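In Praise of the Boring Pen

I have been writing with the same kind of pen for nine years, and I want to talk you into doing something similar. Pick one. Buy a box. Stop shopping!

I know how that sounds. People who love stationery (and I am one of them, I have the drawers to show for it) usually want to tell you about the next thing, the new ink, the limited barrel color, the nib somebody ground by hand in a garage. I like hearing about all of it. But the pleasure I get from a pen I already know is bigger than the pleasure I get from a new one, and I think more people would find the same if they gave it a year.

Mine is the Toltik, the plain one with the click top. It comes in black and blue and a green I have never seen anyone buy. It costs less than a sandwich. The clip is a bit too stiff, the grip goes shiny after a few months, and the line it makes is dark and even and shows up the second the tip touches the paper. I could pick it out of a bag with my eyes closed.

What you get from sticking with it

The first thing is speed. When I take notes in a meeting or at my daughter's school I am not thinking about my hand at all. The pen goes where it goes. Every time I have switched, even to something much nicer, my handwriting has gone wobbly for two weeks while I learned how hard to press. I had a Volcombe for a while, a gorgeous heavy thing that was a birthday present, and I loved looking at it on the desk, and every grocery list I wrote with it came out looking like a ransom note.

The second is that your old pages start to match. I pulled out a notebook from years back last January, looking for a soup recipe, and the ink was the same as the ink on the envelope beside it. I can't explain why that made me so happy. It felt like getting a letter from somebody with my handwriting and more free time.

And you lend them out! I give away a Toltik most weeks, to people in line at the post office, to the kid at the front desk, once to a man filling out a fishing license on the hood of his truck. With the Volcombe I hovered. I would hand it over and then stand there watching it like a dog watching a sandwich.

My friend Maricruz Solís thinks I'm wrong about nearly all of this. She keeps around 20 pens in rotation and says that choosing one in the morning is the best part of making coffee. She has a Maihi for letters and another for crosswords, and she'll cross the room to swap them. Fair enough. She writes more letters than I do, and they are beautiful, and I keep every one. But I notice that when the phone rings and she needs to get a number down, she grabs whatever came free from the bank.

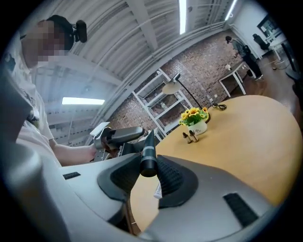
The case against me

There are real arguments on the other side and I don't want to skip them. Disposable pens make trash. The Toltik does take a refill, but the refill costs almost as much as the pen and half the stores don't carry it, so I order them by mail and feel slightly foolish opening the package. If you care about waste more than you care about a stiff clip, a good refillable pen kept for twenty years beats me easily.

Companies also change things. Mavness made the best cheap pencil I ever used, then moved the eraser to a different kind of rubber that smeared, and everybody who had built a habit on it was stuck. I know people who bought up the old ones. I have a shoebox of Toltiks in the hall closet for that very reason, so I can't laugh at them.

Some hands need a particular shape, too. My mother has arthritis and writes with a fat foam tube pushed over the barrel, and no amount of loyalty to a skinny pen would help her. She found the thing that worked and she has used it ever since, so I am counting her as one of mine.

Try it anyway. You probably have a pen in your bag right now that you like fine and have never thought about. Look at the name on the side, go get a box of them, and put one in every coat. Give it until your first box runs out. If you still want the heavy one with the gold trim after that, go and get it, and write me a letter with it, please. I'll answer in blue.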